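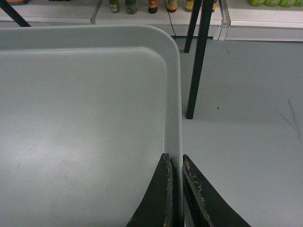

**How many demonstrations must I record before I can train the shelf policy?**

Record 80 demonstrations for each shelf layout. With fewer, the training will still run, but the result of the evaluation changes too much from one seed to the next, and you cannot compare it with the Dralell baseline.

## 4. Recording demonstrations for the Dralell shelf task

This section supposes that you have finished the calibration in Section 3 and that the Pulcombe recorder is running. The method is the one of Encarnación Ortuño: the policy receives only the wrist view and the finger opening. It does not receive a map of the store shelf.

### 4.1 Before the first episode

1. Start the recorder and wait until the status line shows `READY`.
2. Open the wrist stream. Both fingertips must be visible in it. If you see only one, go back to step 3.6.
3. Close and open the gripper 2 times. The opening value must return to the same number.
4. Write the layout name in the session file. Use small letters and no spaces.

> **Caution:** Do not put your hand between the fingers while the recorder is in `READY`. In this state the gripper accepts commands from the leader handle.

### 4.2 Recording one episode

1. Move the arm to the start pose and press **Record**.
2. Bring the gripper toward the shelf at low speed. Fast approach gives blurred images, and the policy learns from them badly.
3. Stop before the front lip of the shelf and hold this position for one second. We call this moment the *look*. The training script searches for it, so please do not skip it.

 Bottles of one kind should stand in a group, like the yellow juice bottles and the blue bottles on the middle shelf, with the green cartons in their row on the shelf below. Mixed groups belong to another experiment (Section 7).

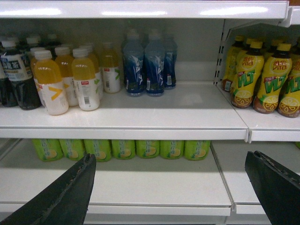

4. Choose the target and move the fingers to both sides of it. For a bottle, grasp below the cap, at the height of the label. For a carton, grasp at the middle of its height.
5. Close the gripper, lift the item and pull it straight back until it is free of the shelf.
6. Place the item in the tray, open the gripper and press **Stop**.
7. Mark the episode `good` or `bad`. Mark it `bad` also when the grasp succeeded but you touched a neighbor item.

**Note:** Bad episodes are not deleted. The Prieto filter uses them to learn the contact score - please keep them in the same folder.

### 4.3 What to expect from the result

In our September test we recorded 102 episodes on one layout and kept the 80 best by contact score. The policy trained on them completed around 70 percent of the grasps from the middle shelf. For the lower shelf the number was clearly worse. Cornel Dinu thinks the reason is the upper shelf, which hides a part of the item during the approach, but we did not test this yet.

If your result is much lower than ours, check these points in this order:

- the *look* is present in every good episode
- the wrist camera did not move after calibration
- the layout name is the same in all files of the session
- the exposure is fixed and not automatic

The export to the Lerkberg format is explained in Section 5. Do not rename the folders before the export is finished.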